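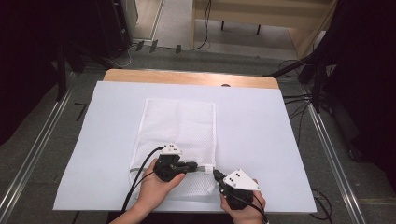 Mesh Laundry Bags: How I Use Them, Fix Them and Stop Losing Socks

Posted in Laundry, Small Stuff

I bought my first mesh bag for one bra and I now own a whole drawer of them, so I guess I'm qualified to write this page. A few of you asked for it after the sweater post in March (the one where I shrank the green cardigan, thank you for the sympathy), and Liette Dhillon sent me such a long email about zippers that I've stolen half of it with her permission.

What goes in the bag

Bras, tights, anything with lace on it, baby socks, face cloths, the cotton rounds I use to take off makeup, and any shirt with ties or long straps. Straps are the worst! One apron can wrap itself around an entire load and you end up standing there untangling it like Christmas lights.

I also bag things that are tough but mean. A bra hook will chew up a knit top, so the bra goes in the bag for the top's sake as much as its own. Do up the hooks first anyway.

Things I've quit bagging: jeans (pointless, just turn them inside out), bath towels, and pillowcases. A towel in a bag comes out as a cold wet lump.

How full is too full

Lay the bag flat on the table, put your things in, and zip it. If you can't fold the bag in half easily with everything inside, take something out. I like it about half full for knits and a little more than that for socks. Clothes need room to move around or the soap never gets to the middle and you'll find powder stuck in the toes.

The other mistake is one tiny thing in a giant bag. The bag twists up on itself like a candy wrapper and whatever's in there gets creased something awful. Use a small bag, or fold the extra mesh under and close it with a safety pin (a big one, the diaper kind).

The zipper, which is most of what people write to me about

Close it flat. I used to hold the bag up in the air with my knees around the hamper and yank, and I caught the netting in the teeth nearly every time. Now I lay it down on the table with the open end toward me, pinch the corner where the zipper ends with one hand so the track is pulled straight, and run the pull along with the other. It glides. You want the track in a straight line with no slack in it, and the mesh smoothed back out of the way.

White mesh is hard to see on a white counter, by the way. An old sheet in any other color underneath helps your eyes a lot, and it also catches the lint and keeps the bag from skating around on the wood. Mine is a flat sheet that lost its fitted half years ago and has since been a drop cloth, a fort and a picnic blanket.

Park the pull. A lot of bags have a little elastic loop or sleeve at one end of the zipper. Tuck the metal pull in there before it goes in the machine. It stops the zipper from working itself open and it stops the pull from clacking on the drum all night long. If yours has no loop, a small rubber band threaded through the hole in the pull and then around a pinch of mesh does the same job. I've also used a hair tie.

If the zipper sticks, don't reach for cooking oil, please, I did this and had a greasy spot on a silk cami forever. Rub a plain white candle stub or a dry bar of soap along both sides of the teeth, then run the pull back and forth until it loosens up. A pencil works too but it leaves gray on white bags.

If netting is caught in the teeth, stop pulling. Back the slider up a hair at a time while you tug the mesh sideways, away from the track. Tweezers are good for this. Pulling harder is how you get a hole.

When the pull tab snaps off, a small paper clip gets you through the week. For the machine I'd swap in a loop of strong cord with the ends melted or knotted tight, so there's nothing sharp in with the tights.

Mending a hole

You can darn mesh with white polyester thread and a big-eyed needle. Go around the hole in a ring, catching a full square of the net with every stitch, then pull it closed like a drawstring and knot it. It puckers and looks terrible and it holds fine. I have one with a pucker near the bottom that's been through 200 washes if it's been through one, and I still grab it first.

Bigger than a quarter, I patch it with a piece cut from a bag that's past saving. Never throw out a dead bag! The mesh is good for patches, for drying herbs, for keeping onions, and for scrubbing potatoes if you ball it up.

Seams go before the netting does, usually at the corner by the zipper. Run your thumb down the side seam every so often, and if it feels loose or folded over funny, give it one row of small stitches and you've bought yourself another year.

Washing settings

I do mine at 30 on the gentle cycle with a low spin. My front loader is a Zalten and its gentle cycle takes forever, so I save bags up and run them together. In a top loader, space them out around the middle so it doesn't thump.

Skip the dryer for anything with a plastic zipper. I hang the closed bag of socks over the back of a chair for the first hour, then tip them out and finish them on the rack. Bras come straight out of the bag and get reshaped while they're damp.

Socks

Everyone in the house gets a bag. Dirty socks go straight into it at night, the bag hangs on a hook inside the closet door, and on wash day I zip it and throw it in. No sorting, no pairing up strangers. My brother-in-law Vernon MacLeod tried this with his three boys and says he started with a bin of 19 odd socks and is down to a couple, and one of those belongs to the dog (Pinto, who has booties, long story).

Mark the bags with a bit of colored yarn tied through the corner. Permanent marker on the zipper tape works for a while, then it goes a sad purple.

Other places I use them

Building bricks and bath toys, zipped in a bag and swished in a sink of warm soapy water. Hang the whole thing from the faucet to drip.

Stuffed animals. One per bag, cold water, and take out anything with a battery first.

Packing. A flat rectangular bag holds a week of underwear and you can see what's in it without digging. It doubles as the dirty laundry bag coming home and goes right into the washer as is.

Salad greens, if you keep one bag only for that. Take it out on the back step and swing it. The kids will fight over who gets to.

Storing them

I lay them flat, smooth out the folded edges with my hand, zip them most of the way, and roll them up from the bottom. Left open, the zippers snag on each other in the drawer and you pull out six at once. The small ones go inside a big one.

Coming next: what I do with the lint, and Liette's way of folding a fitted sheet, which I still can't do.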